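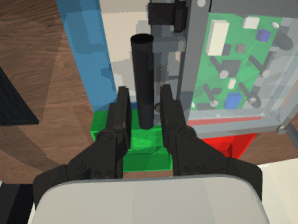 When must a change to a target price be signed off?
Before the note is released to clients, and in every case by a second analyst who did not work on the model.

Equity research notes: pre-release inspection
Unit: Savby, mid-cap desk. Period: January
Checked by: Lleucu Harries

1. Closing price matches the data feed. OK.
2. Target price in the note equals target price in the model. FAIL. Joltico note shows the previous target on page 3. Corrected and reissued to the checker.
3. Rating follows the published scale. OK.
4. Earnings forecasts cover 3 financial years. OK, except Zacharias (two years only). Third year to be added.
5. Discount rate stated, with source. OK. 13 per cent used for Luka; working attached.
6. Sector weighting agrees with the strategy sheet. OK.
7. Holdings disclosure present and current. FAIL on Zacharias. Old wording used.
8. Rating history table complete for the past 18 months. OK.
9. Model file locked after sign-off. Not checked, access pending.

Comment (A. Bittencourt): Item 2 was also raised at the last inspection. Link the cell to the template; manual entry is no longer accepted.

Items 4, 7 and 9 remain open.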